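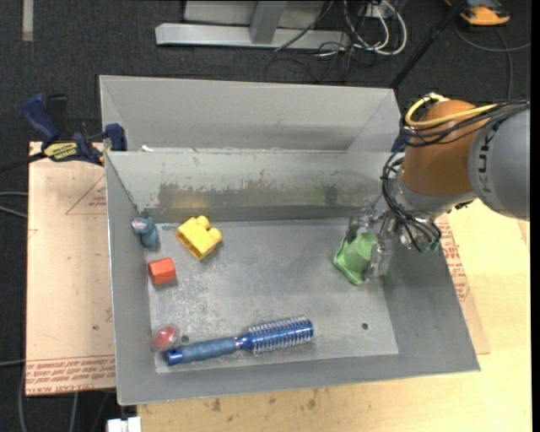 料箱、夹具和一把蓝色发梳:Grondar开放日走访记

打印本页 | 发送给朋友
分享 400 | 评论 4
最后更新:四月

Sadport的公交只到工业区门口,剩下的路靠走。开放日的指示牌倒是摆得很勤,前三块都指向停车场,第四块指向咖啡。我跟着第四块走,喝完才想起来登记,登记处的人递给我一个胸牌,上面写着别人的公司,我懒得换,就这么戴了一下午。

Grondar的展厅分两半。前一半给客户看,灯光好,地面亮,有一面墙放宣传片,片子里的零件从来不掉。后一半铺深灰色地毯,线也多,我在那里待了两个多小时,前一半大概待了五分钟,其中还包括找插座给手机充电。

带我看单元的是Kumaresan Krishnan,负责这台抓取单元的日常维护。他说话慢,手上快,讲到一半就蹲下去捏一捏哪根电缆,捏完接着讲上一句,我的录音里因此有好几段是从膝盖高度传来的。

先说这单元干什么:从料箱里抓杂物。工业上管这叫料箱抓取,幼儿园管这叫收玩具。这天箱子里躺着积木、一个青蓝色的小玩偶、一把蓝色的圆筒发梳,还有个浅绿色的塑料件,夹具正伸在它旁边。我问为什么不用真零件,Kumaresan说客户的真零件都有保密协议,发梳没有。另外发梳难抓:刷头一圈短毛,手柄一段哑光一段发亮,中间还夹着一圈银色的箍,视觉软件看了头疼,拿它调参数很合适。他们内部把它叫做“考官”。

箱子

我原以为主角是机械臂,结果前半个小时全在讲箱子。

箱子是灰色钣金的,侧壁带斜度,东西滚到边上多少会往回溜一点。底板早就磨花了,一片一片发白的划痕,后面那面内壁也掉了漆。我说这看着该换了。Kumaresan的表情像是听见有人建议把他的旧靴子扔掉。他们确实换过一次,新箱子底板太亮,顶灯一打,反光里全是不存在的零件,机械臂认认真真地去抓那些倒影,抓了一个上午。后来旧箱子又搬了回来,新的现在放在仓库里装包装纸。

箱底有小圆孔,位置不怎么对称。他说孔是早先装定位销用的,销子拆了,孔留着,如今当参照点使:每次动过箱子,就把工具尖对到孔上,看坐标还对不对。我问有没有更正式的标定板,有,在柜子里,每月第一次开机拿出来用一回。平时就对孔。偏差不大就不折腾,偏差大了再去开柜子,柜子的钥匙在Viola那里。

固定箱子的办法也朴素。边沿上夹着一把深蓝色和黑色的杆式夹,木工店里那种,下面垫着印了红字的板,再下面是浅黄色的木台面。一条机械臂的价钱我没敢问,夹子的价钱我大致猜得到。Monti来的一位访客(胸牌是对的,我看过)站在旁边评论说,这样不够专业。Kumaresan回答说专业的那套底座在图纸上,图纸在审,审图的人在休假。这句话周围好几个人都笑了,看来各家都有一个在休假的人。

不过夹子也有夹子的规矩。他讲了三条,我照录:

夹口要咬在金属边上,不要咬在折弯的圆角上,圆角会滑。
拧紧以后用手推箱子的对角,推得动就重来。
每天第一轮抓取之前再推一次。

第三条是吃过亏才加的。有一天夹子松了,箱子一点一点挪,每抓一次挪一丝,到下午坐标偏得离谱,夹具的手指直接戳在侧壁上。程序没有报错,因为力还没到报警的门限。当时大家先怀疑相机,再怀疑软件,然后给软件供应商写了一封措辞严厉的邮件,最后有人碰了一下箱子。那封邮件据说至今没有撤回。

电缆

机械臂这边,关节外壳上绕着一根亮黄色的电缆,旁边是一捆黑的,再往下几根细黑线从关节侧面弯下来,绕过手腕到夹具。看着像是匆忙绑的,我也照直说了。Kumaresan请我自己试着绑一次。我试了。我绑得很整齐,他让手腕在手动模式下慢慢转,转到一半,我的整齐就绷成了一根弦,他松开使能键,把我的扎带剪了。

绑线的要点在于留弧。每个会转的地方都要有一段弧,弧要大到手腕转到两头都不绷,又要小到不会垂下来蹭着箱沿。他的做法是先不扎,用魔术贴松松地拢着,以低速把所有常用姿态走一遍,边走边挪,走完了再固定。扎带不许拉死,尾巴剪平,不许留尖。我问尾巴留尖怎么了,他给我看了看手背。

最先坏的总是手腕附近那几根细线。他们的记录是每1,000次抓取目检一回,看外皮有没有起毛、发白、压扁;手指顺着线捋一遍,捋到发硬的一段就做记号。记号做在线上,也记在本子上,两边对不上的时候以线为准。我翻了翻那本子,封面上印的是另一个项目Rasenen,名字划掉了,里面前几页是那个项目的会议记录,主要内容是讨论下次会议的时间。

备用线束挂在墙上,一套,剪好了长度,两头贴了号。换一次线,Kumaresan说顺利的话一杯咖啡的工夫。不顺利的那种他没有给单位。

夹具

我最喜欢看的一段是换手指。

夹具由银灰色和半透明的部件拼成,往下伸的那根手指是透明的。选透明的理由很实际:相机和人都能隔着它看见后面夹着什么。代价是划了以后看得特别清楚,每道痕都在那儿,跟手机屏幕一个道理。他们每400次抓取擦一回手指内侧,用不掉毛的布,蘸一点清洗液,擦完等它干透再开。没干透就开会怎样?抓什么都像抓肥皂。

换手指的顺序是这样的:程序停在上方的维护位,切手动,断气,等压力表回零,扶住手指再松螺钉。扶住这一步印在流程卡上,加了粗,又用笔圈了一遍,我猜底下还压着一层更早的圈。新手指装上去先别拧死,让夹具慢慢闭合一次,两边自己找正,然后对角上紧。接着抓一块积木,提起来,停一会儿,看它歪不歪。歪了就拆。再接着抓发梳。

发梳那一关我看他试了几回。夹手柄容易,夹刷头麻烦,毛会让,让完又弹,夹力给小了会转,给大了毛就躺平。他的折中是识别到刷头就改抓那段细脖子,抓不着再退回手柄。这个折中写成程序只有几行,调出来花了他将近一个星期,其中一天用来发现有人把发梳拿回家了。(Viola说是借走。)

Viola的账本

Viola Greco管这个单元的排程和备件,顺便管所有人的饼干。她的工位离单元几步远,面朝箱子,背对宣传片,她说这是谈判来的。

她给我看停机统计。抓取失败算不上停机,真正让单元停下来的,她分了类:线、手指、箱子挪位、有人踩到地上的线。最后一类占的比例她不肯让我写,只说自从换了地毯,线看得更不清楚了。地毯是深炭灰的,黑线往上一铺,基本等于隐身。白线倒是醒目,一圈圈堆在金属架旁边,所以大家都绕着白线走,脚正好落在黑线上。她申请过线槽盖板,批下来的是一张“小心绊倒”的贴纸。

我问维护计划是谁定的。她说最早照着手册来,后来照着本子来,现在照着Kumaresan皱眉的频率来,不过系统里填的还是手册。她讲这些的时候Kumaresan就蹲在旁边,没有反对,在找一颗螺钉。

备件方面,手指备得最多,其次是那几根细线,夹子备了一把同款。箱子没有备件,严格说来有,就是装包装纸的那只,大家一致认为它不算。

开机流程,一个外行的笔记

下午有一轮完整的冷启动演示,我站得近,记得也细,有兴趣的可以对照自家的看:

先看地上,再看箱子。箱里有没有螺钉、扎带头、纸屑之类不该在的东西,有就捡走。
推箱子对角。
上电,等控制柜自检完。这段时间里不要跟Viola聊排程。
手动低速回零位,眼睛看线,别看屏幕。
对孔。
夹具空开空合几次,听声音。Kumaresan说漏气有漏气的声音,我什么也没听出来,他说没漏。
低速抓一轮,全部抓完,再全部放回去。
提到正常速度。

冷启动做得很顺,只在低速那轮有一块积木放回去时立着,晃了晃,倒了,围观的人发出一阵很真诚的惋惜。演示计数器上本来是要凑满1,000次的,散场的时候还差一点,Kumaresan说明天接着抓,计数器不着急。

几点牢骚

讲解牌只放在展厅前半边,后半边全靠问人,而能问的人大部分时间蹲着。围栏内侧的参观位置太窄,来第三个人就得有一个退出去喝咖啡。咖啡本身没有问题。厕所指示牌参见停车场。

还有,前半边那部宣传片里出现的料箱亮得能照人。看过后半边以后再看它,我脑子里只剩一个问题:倒影怎么办。片子没有讲。

Grondar的人说下次开放日会把那套正式底座装上,前提是审图的人回来。我跟Kumaresan说那夹子能不能留给我做纪念,他说夹子还要用。回程的公交晚了,我在站台上把胸牌摘下来,才发现上面那家公司的名字印错了一个字母。

打印本页 | 发送给朋友 | 查看全部评论(4)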